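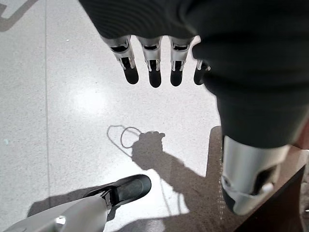 Estden Security Keys: Frequently Asked Questions

Last updated 11 February 2019

These are the questions our support desk gets most often about Estden hardware security keys and the Grusura companion app. If you are looking for pricing or bulk orders, see the Orders page. If your key has been lost or stolen, skip to "I lost my key" below and do that first.

General

What does an Estden key do?

It is a second sign-in step. After you type your password, the website asks for the key. You plug it in and touch the contact on top, and the key signs a one-time challenge from the site. A person who has your password and does not have the key can't complete the sign-in.

Is it safer than a code sent by text message?

Yes. Text codes can be intercepted if someone talks your phone carrier into moving your number to a new SIM. They can also be typed into a fake site, which passes them along to the real one while they are still good. The key checks the web address it is talking to and will not answer for a lookalike domain.

Does it replace my password?

On most sites, no. You will still need a password, and it should still be one you don't use anywhere else.

Which models do you sell?

There are two. The Negi has a USB-A plug and is meant for desktops and older laptops. The Cemen has a USB-C plug and also works by NFC tap with supported Android phones. The security chip and the firmware are the same in both.

Will it work with my iPhone?

Not directly at this time. You can use the key on a computer and set up a different second step for the phone. We will update this answer when it changes.

Setup

Do I need to install anything?

Not to use the key in a browser. Current versions of Chrome and Firefox talk to it without extra software. You need the Grusura app to set a PIN, change the PIN, check the firmware version or erase the key.

How do I add the key to an account?

Go to the security settings of the account and look for "security key" or "two-step verification." The wording differs from site to site. Choose to add a key, plug it in when asked, and touch the contact when the light blinks. Give the key a name you will recognize later, such as "desk" or "keychain."

Should I buy two?

We recommend it. Register both on every account, carry one and keep the other somewhere safe at home. The second key is not a copy of the first. Each has its own secret, so each one has to be registered separately.

Can I copy a key?

No. The private material is created on the chip and can't be read out, by you or by us.

How many accounts can one key hold?

For ordinary second-step use there is no limit, as nothing is stored on the key for each account. Passwordless sign-ins do take up storage. The Grusura app shows how much is left under Device > Storage.

What are the rules for the PIN?

At least 6 characters. Letters are allowed. The PIN stays on the key and is never sent to us or to the website.

Trouble

The light doesn't come on when I plug the key in.

Try another port, and try it without a hub. Some unpowered hubs don't supply steady current. If you have a Negi, check that it is the right way up. It will physically fit into some ports upside down, and it won't make contact. If it stays dark on two different computers, write to support.

The site says "key not recognized."

This usually means the key was never registered on that account, or that you are using your backup key on a site where you only registered the first one. It can also mean the address in your browser isn't the one you signed up on. Check the address before you try again.

I typed the wrong PIN too many times.

After 4 wrong tries in a row, the key pauses and has to be unplugged and plugged back in. If you keep entering the wrong PIN after that, it locks for good and has to be erased in the Grusura app. Erasing removes every registration, so you will need to add the key to your accounts again.

I lost my key. What do I do?

Sign in to each account with your backup key or your printed recovery codes, open the security settings, and remove the lost key from the list. Start with your email account. Whoever controls your email can reset the passwords on most of the others.

A person who finds the key can't tell which accounts it belongs to, and would also need your password. You should still remove it.

I lost my only key and I have no recovery codes.

You will have to go through account recovery with each site. We have no way into your accounts and no master key. Recovery can take several days with some providers.

It went through the washing machine.

Let it dry for a full day before you plug it in. Many keys survive this. If yours works afterward, test it on an account where you also have a backup before you rely on it.

Security and privacy

Do you know which websites I use?

No. The key has no network connection of its own, and the app doesn't report sign-ins. The app contacts our server to ask for the latest firmware version number. You can turn this off under Settings > Updates.

Has the product been tested by anyone outside the company?

The firmware was reviewed by an outside lab before the first sale and again before version 2. The summaries of both reviews can be downloaded from the Documents page, including the findings we chose not to fix and our reasons.

What was the April advisory about?

A batch of 4,000 Negi keys left the factory with a setting that allowed older firmware to be loaded onto the key. An attacker would have needed to hold the key and know its PIN. We offered free replacements to everyone who had a key from that batch, and 3,873 have been exchanged. If yours has not, the Grusura app will show a yellow notice when you plug it in. There is no deadline for the exchange.

Is the key "unhackable"?

No, and we don't use the word. The key is good protection against stolen passwords and phishing. It does not protect a computer that already has malware on it. Malware can wait until you have signed in and then use your open session.

How do I report a vulnerability?

Write to the security address on the Contact page and encrypt the message with the public key posted there. Reports go to Bohumila Koubek, who handles product security, and you should have a reply from a person within two working days. We don't ask researchers to sign anything before we look at a report. We do pay for valid reports. The amounts and the scope are on the Disclosure page.

Will you take legal action against researchers?

Not if you test on keys you own, stay away from other people's accounts, and give us a fair chance to fix the problem before you publish.

Returns and warranty

How long is the warranty?

Two years from delivery. It covers faults in the key, including a dead contact or a loose plug. It doesn't cover a lost key or one that has been opened.

Can I return a key I have already used?

Yes, within 30 days. Remove it from your accounts first, then erase it in the app. Returned keys are destroyed and are not resold.

The seal on my package was broken when it arrived.

Don't use the key. Write to support with your order number and we will send another one. You don't need to return the first.

How do I reach support?

Use the form on the Contact page. We answer in English and Czech, Monday through Friday. Please include the model and the firmware version if you can read it. Never send us your PIN, a password or a recovery code.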